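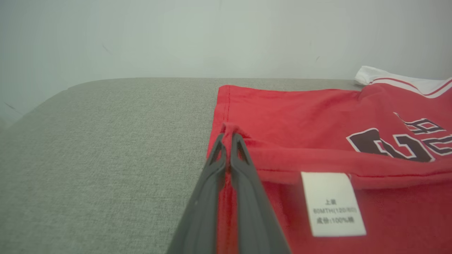

The Penry gripper closing on a fold of a red jersey.

Penry two-finger gripper for soft goods
Made by Grorkus. Fits the Nenar arm and the older Stamodley bench arm.

We get asked the same thing at every open day: can it do the washing yet? Well, some of it! Penry is the part of the answer we're proudest of, a gripper built for cloth, for people who want to find out how far a robot can get with a heap of clothes in a fairly normal room. It will pick up a shirt from a sofa. It will lay that shirt over the edge of a basket, or spread it out if the shirt is in a good mood. We think that's a big step, and if you have ever watched a machine chase a sock across a table you'll probably agree.

What it's like to use

The fingers are long and slim, with a slot near each tip and the tips themselves rounded off. Cloth is an awkward thing to grab. A box has sides, and a cup has a handle or at least stays cup-shaped while you reach for it, but a jersey gives you a few wrinkles and a hem and leaves you to choose. Penry comes in low, closes on a bit of fabric and raises it into a little peak, and then the arm can start to lift. The nicest moment (we still stop work to watch it) is when the peak holds and the rest of the garment begins to follow.

The wrist camera looks straight along the fingers, so you can see the grip point on your screen the whole time. With a second camera at head height you get the room as well, and the two views together make teaching much easier. Most new users find their feet in an afternoon.

Jobs it can do now

The software comes with six ready-made jobs: pick up, drop in basket, drape, spread, half fold, and hand over. Pick up and drop in basket are the ones we'd trust while we made a cup of tea. Drape is good. Spread works well on T-shirts, vests and tea towels and gets muddled by anything with a hood. Half fold is slow, but it's lovely to see when it comes off. Hand over is exactly that - the arm holds the thing out and waits for you to take it.

Jobs it can't do yet

Finding the neck of a shirt that has been dropped in a ball is still hard. 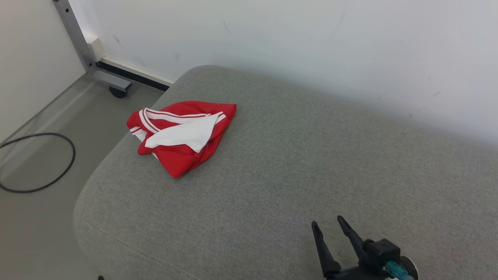 The trouble is that a bunched-up garment hides most of itself, and a sleeve, a collar and a side panel can all look alike when only a corner is showing. Our own approach is to lift from whatever fold is nearest, let the cloth hang, look again, and take a second hold lower down. With two arms this goes quite nicely. With one it means putting the garment down between looks, and some of the good work gets lost each time.

Turning things the right way out is beyond it. So are buttons, and pairing socks, though we have a soft spot for the sock problem and keep going back to it. Soft furniture adds its own small puzzle, as a cushion gives when you press on it and the fingers can end up pinching the cover. There is a setting called Soft Surface that slows the last part of the reach, and we'd leave it switched on for sofas, beds and padded benches.

On the shop floor

Small laundries and kit rooms have been asking about Penry too. For sorting by colour into bins it is ready to try. For folding at the speed of a person who does it all day, no, and we'd rather you heard that from us before you ordered. It is steady, though, and it doesn't mind doing the same towel over and over while you work out a better way to pick it up.

Details

Opening at fingertips: 100 mm
Greatest load: 600 g
Mount: round flange, Nenar pattern (Stamodley adaptor sold separately)
Control: position and grip force, both adjustable while running
Fingers: removable, sold in pairs
Practice set: 100 recorded pick-ups on mixed clothing, to load and play back

In the box

Gripper, one pair of fingers, cable, hex key and the printed guide. The wrist camera is an extra, and so is its bracket. Spare fingers are usually in stock and the next batch of Stamodley adaptors is due in July.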